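# Unit 4: Good practice for two-handed recording with hand-held grippers

Course notes, Lorraine Fairclough. Read before the January lab.

I love this unit! Rules sound dull until you watch a clean set of demonstrations go into training, and then you want everybody to follow them. We work from the Cilley house rules, which Oona Leinonen and I have trimmed to what you need for thin objects in real homes.

**4.1 Before you record**

- Open and close both grippers fully, twice.
- Wipe the pads and check the pivot screws.
- Write the task sentence first ("take one stick from the container") and stick to it.
- Leave the home as it is. Pots, kettles and bedding all stay. A tidied-up room teaches the policy about tidied-up rooms.
- Knives are never task objects in this course.

**4.2 Gripping thin things**

Sticks and rods are wonderful teachers, as a few degrees of tilt is easy to spot. Bring the fingers in level, close slowly, and hold the stick between the inner pads. Pause for a breath before you move on. 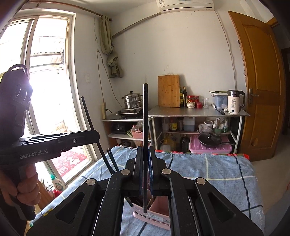

*Fig. 4.1. A thin flat stick held upright between the pads, pink container below.*

Keep your own fingers on the handle and well clear of the linkage. If you have to touch the object by hand, stop, mark the take as void and start over. A void take costs you nothing in grading, so please be generous with them!

**4.3 Working with two grippers**

Rule 28 is my favorite: each gripper keeps to its own side unless the task sentence calls for a handover. Crossed arms block the view and tire you out fast. Say "left" or "right" in your notes every time (Keith Kettle's group skipped this and had to relabel 1,603 takes).

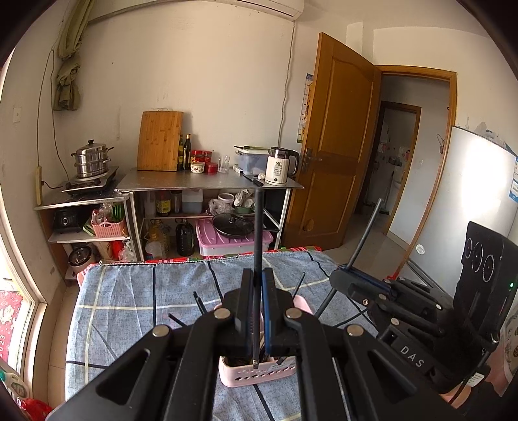
*Fig. 4.2. Both grippers holding a rod over the table, one upright, one slanted.*

Compare the two rods in Fig. 4.2. Either angle is allowed. Log the slanted one as "angled grasp" so reviewers can sort it.

**4.4 For the lab**

Read rules 20 to 58 in the Cilley booklet. Pair up, pick one thin object, and hand in your task sentence along with your void count. Clive Lambert has the sign-up sheet for the grippers.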